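Practice box for a small robot arm, built in modules

38 shares | 14 comments

Quick writeup because three people at the shop asked me for it on Monday and I don't want to type it out again. It's a box of stuff for an arm to poke, slide, flip and turn. Printed in modules so when you get sick of one you swap it. Mine is three wide. Took most of January, evenings only, but a lot of that was me reprinting seams.

You need a printer, a soldering iron if you want the buttons live, and an arm that can already move to a point and close its fingers. If yours can't do that yet, go do that first.

What to get

Arcade-style push buttons, four. Different colors.
Small slide pots with white knobs.
Metal toggles with the threaded collar and nut. Two.
Banana sockets and a handful of test leads. Get leads in different colors, same reason as the buttons.
Filament, two shades of gray is what I had. Go matte. Glossy panels throw glare into the camera.
M3 screws, 40 of them is plenty, you'll drop a few.
Controller board. I use a Zolport, anything with enough inputs works.

Step 1. Print the shells

Each module is a top panel and a shell with its own front face. The sides have puzzle-piece seams so they lock to each other. Print ONE seam test piece before you print a whole side. I didn't. My first set needed a mallet to go together and then would not come apart again. Ended up adding clearance twice.

Orient the top panel face down on the bed. Numbers and labels come out clean that way. If you do it face up you get fuzzy digits and the camera hates them.

Step 2. Handles

Open loop at each end. Looks like a nice-to-have but you will be moving this thing on and off the table constantly. Print them solid, or close to it. Elsa Kristiansen picked up my first version by one handle and it went at the layer line. Second version printed lying flat, no trouble.

Step 3. Left module, buttons and slider

Buttons go in a diamond. Leave enough room between them that the closed fingers can come down on one without touching its neighbor. Measure your fingertips closed, not open, and add some.

Slider goes along the back edge with the numbers printed next to the track. Wire it as a plain voltage divider. Check it reads smoothly end to end before you screw the panel down, mine had a dead spot and I found it after everything was closed up. Of course.

Step 4. Middle module, toggles

Drill or print the holes a touch tight and let the nut do the work. Snug the nut, then check that the lever throws toward the label you want. Easy to get Off and On flipped. Then a bit more on the nut. If the switch body can rotate at all the arm WILL rotate it, and then your saved positions are junk.

Leave a rectangular window behind the toggles even if you have nothing to put in it yet.

Step 5. Right module, dial and plugs

Dial knob should have a point on it. A round knob gives the fingers nothing to line up with. I went with a teardrop shape, bright outline, and numbers around it on the panel. Glue plus a set screw. Glue alone lasted one evening.

Sockets go toward the rear on a raised bit so the plugs are up where the arm can get at them. The leads are the hard part of this whole project. They flop, they catch on the bracket, they're in front of whatever you want to look at. Shorter leads help. So does running the dial first and the plugs last.

Step 6. Put it on the table and square it up

White table, white walls on the back and both sides if you can. I folded mine out of foam board. Less junk in view, fewer weird misses. Line the front of the box up parallel with the table edge and mark the corners with tape so you can put it back in the same spot. Do not skip the tape.

Step 7. Home the arm

Bring it up well clear of the leads. Go slow, 14 percent speed or whatever your lowest useful setting is. Jog to over the middle module first, nothing tall there except the levers. Save that as home.

Step 8. Teach the slider

Start here and not with the buttons. Weird advice maybe, but a slider tells you right away if you're off to one side. You see it on the reading.

Fingers closed to a narrow tip.
Jog over the knob.
Come down in tiny steps. Stop when the reading twitches, then back off one step.
Save that height.
Drag along the track a short way. Watch the number.
Back up, home, repeat.

If the fingers skate over the top, you're high. If the box scoots, you're low, or there's no rubber underneath. I put strips of shelf liner under mine.

First night I got 11 clean drags before it rode off the knob. Trygve Fagerlund looked at my gripper plate and said one screw was loose, and it was. Tightened it, got to 73 and quit because I wanted dinner.

Step 9. The rest

Buttons next, straight down and up, same height for all four if your panel is level. Then toggles, push the lever from the side, don't grab it. Then dial. Then plugs, and good luck. I get a plug in about half the time. Pulling them is fine. Inserting needs some give in the wrist that I don't have, so I'm working on a springy mount and will post it when it stops breaking.

Couple of problems people hit

Readings jump when the arm moves: keep the signal wires away from the motor power. Twist them.
Seams creep apart: small screw through the inside wall, one per joint.
Arm misses everything by the same amount: box moved. Check teh tape.
Arm misses by different amounts: bracket is loose. Check that before you touch the code, please.

Files are in the shop folder under Clinari, which is what I named the box, don't ask. Use the newer seam file, the old one is the mallet one.
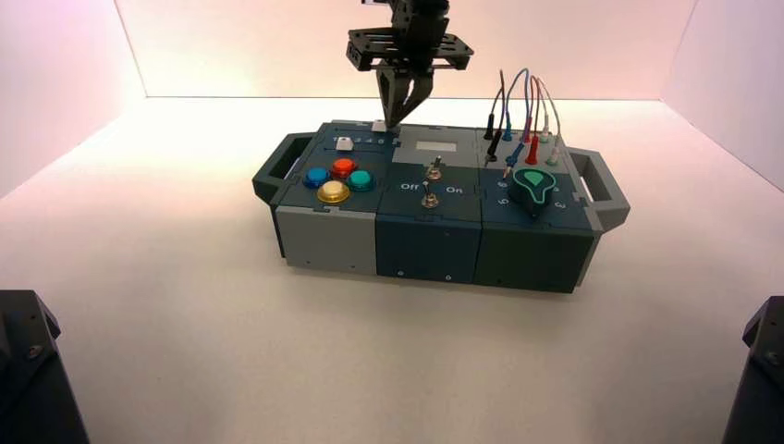 Fingers down at one of the slider knobs, leads plugged in on the right-hand module.

14 comments | Share this page
Contact | © Babaei Shared Workshop | Back to top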